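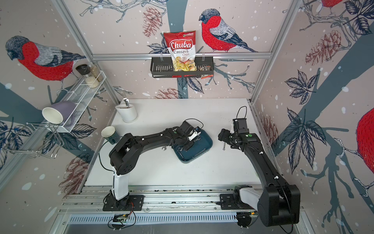
Sorting the Shop Wrenches: Where Should Each Tool Live?
Project report by Gijs Schouten, Workshop Practice II

Why I picked this

I have lost a ridiculous amount of shop time looking for the right wrench. When our instructor asked us to find an everyday problem and fix it with things we already had, I knew within a minute what mine would be! Our class shares one mixed set of wrenches, and by June they were spread over three drawers, a windowsill and somebody's backpack.

My question was simple. If the wrenches start the session together in one shallow tray, do people find them faster and put them back more often than if they start in a drawer?

What I used

The tray is dark blue with rounded corners and a raised rim, and I love it. Small parts stay put when you bump the table, and shiny metal shows up really well against the blue. I worked on a white tabletop for the same reason: a wrench left outside the tray is easy to spot on white.

For the drawer half of the test I used the deep top drawer of the Grustel cabinet. Times went into a notebook and later into a spreadsheet I named Plovum, after my cat.

How it went

I ran 70 searches in all, half from the drawer and half from the tray. Classmates drew a slip with a size on it, I said go, and they held up the wrench when they had it. Then they did a small job with it (tighten one bolt, loosen another) and I wrote down where the wrench ended up.

The tray won, and by more than I expected. Drawer searches were all over the place, with people pulling out three wrong sizes in a row and then finding the right one underneath. In the tray, most people looked once and grabbed. Out of the 70 wrenches, 51 went back to where they came from, and most of the ones that didn't were drawer wrenches left on the table.

What went wrong

Setting the tray at an angle was a happy accident. I bumped it early on, left it that way, and two people told me it was easier to reach into. I never tested it properly, so I can't claim it as a result.

The long thin wrenches were also a pain. They slide down to the rim and lie against it, and short tools get hidden behind them. I want to try a strip of foam with slots next.

One more thing for anyone repeating this: read the size stamps before you start. I had 2 slips with sizes we don't own, and those searches had to be done over.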